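3.2 Play food and the cooking pot

Of the 14 play sets we borrowed for the Trình study, the little kitchen set was the one everybody warmed to — a small steel pot with a wire handle, and a green bitter melon sized to go with it.

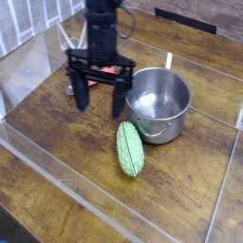

Figure 2. Pot and toy bitter melon on the wooden tabletop.

Mirsad Kovačević felt that a vegetable children know from home gets put in the pot sooner than one they have only met in picture books, and he asked that we keep familiar dishes apart in the coding. 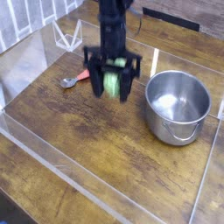 Familiar dishes were therefore coded on their own, and of the 121 pretend meals we logged, 74 fell into that group. Utensils gave us more trouble, as a child may stir, serve and taste in one long happy sweep. A spoon like the one with the salmon-red plastic handle, lying to the left of the pot, was coded as stirring only once its bowl had passed the rim.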